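Review: Tirkow bench arm, after a season on the packing side

By Zane Liepiņa
2019-01-05
66 shares | 3 comments

The brochure for the Tirkow says it will "give your people their hands back." I have been in and out of the Wevach repair shop since the fall, when they put these arms on the benches, and the people there still had their hands the last time I looked. What they have less of is say over how the bench is laid out.

Wevach fixes and recalibrates small office equipment and sends it back out in boxes. A lot of the day goes to fetching, holding and putting down. That is the part management wanted the arms for, and I can see the appeal. Each pair came to 1,053 dollars through Ostera, the reseller, with clamps and cables in the box. For a shop this size it's cheap enough to try and expensive enough that no one wants to say it was a mistake.

Setup took an afternoon per bench. The clamps are plastic and I expected to hate them, but they hold. The software is worse. It comes from a separate outfit, Bošković, and the two companies have different ideas about what a position is called, so the manual says one thing and the screen says another. Mornings begin with someone squinting from one to the other.

Then there's the gripping. The fingers are mismatched, one long and one short, and the sales pitch is that this suits odd shapes. For boxes it does well. For the ordinary clutter of a workbench -- cups, pens, the stuff people reach for without thinking -- I'm less convinced. You have to decide where the mug goes, and then the mug has to go there.

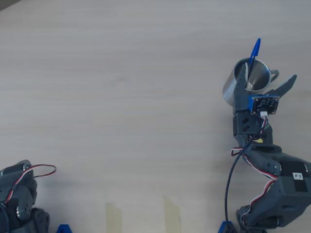

The gripper at a steel mug with a pen in it. The small camera board sits between the two fingers.

I asked one of the repair techs what had changed for her. She said she used to keep her tools in a heap on the left and now she can't, as the left arm needs the room. She has learned to leave things upright and facing the same way. She has also learned to stop humming and watch, which she didn't expect to mind and does. Her count of finished units is up a little. So is everybody's, and so is the target, by the same amount.

The shop's own trial sheet gives 50 as the number of pick-ups attempted per bench before sign-off. It has a box for passed and a box for failed, and no box for "passed after I moved it closer." I watched a good deal of moving it closer. When a worker straightens an object so the arm can manage it, that is labor, and it doesn't show up anywhere in Ostera's savings calculator.

The good points, to be fair. The arm is quiet. Spare cables are easy to get, and you'll want them, with the way the wiring runs along the outside where a sleeve could catch it. The heavy lifting complaints I heard about at the old benches have dropped off, though the shop bought a cart the same month and I'd give the cart most of the credit.

Would I buy it? For a bench that does one thing all day, maybe, and only after asking whoever works there. For a mixed bench like the ones at Wevach, no -- wait for the next version, or for Tirkow and Bošković to agree on a manual. Ostera takes returns for a month if you keep the packaging. Wevach had flattened theirs.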